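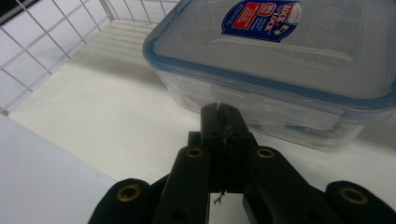 By Beril Dursun
January 2022 | Home & Window News

Happy New Year, everybody! I promised back in December that I'd report on our awnings once they were up, so here goes, and I'm sorry it's a long one.

We have a west-facing patio door that turns the den into an oven from lunch on. I got quotes from Kahraman and from Stenholm, and I'll say right now that both were perfectly pleasant on the phone. Kahraman was $148 cheaper. Stenholm sent a guy out with fabric samples the size of a bath towel, and he let me hang them in the doorway over a weekend so I could see what the light did. (The striped one made my husband look seasick. We went with plain gray.) That sold me, so Stenholm it was.

The door awning is 166 inches wide, with a hand crank. I wanted the motor, I really did, but the outlet is on the wrong side of the brick and the electrician's price made me laugh out loud. The crank is fine! It takes me 90 seconds to get it all the way out, and I count that as exercise.

Installation was 2 visits. On the first one the crew found that the header above the door was softer than anybody would like, so they packed up and told me to get it fixed first. I was grumpy about it for a day, then grateful. They came back nine days later, drilled, leveled, swept up every bit of brick dust and showed me how to set the pitch so rain runs off the front corner and misses the steps.

My one complaint is the cover for the crank hook, which rattles in the wind. I called, they mailed a rubber washer, and now it rattles less. I may try a second washer.

If you're thinking of getting one for summer, call now while the crews are slow. Ask for the big samples, and have somebody look at your header before you put down a deposit. I'm happy to show ours off to anyone on the newsletter list, just reply to this and we'll pick an afternoon.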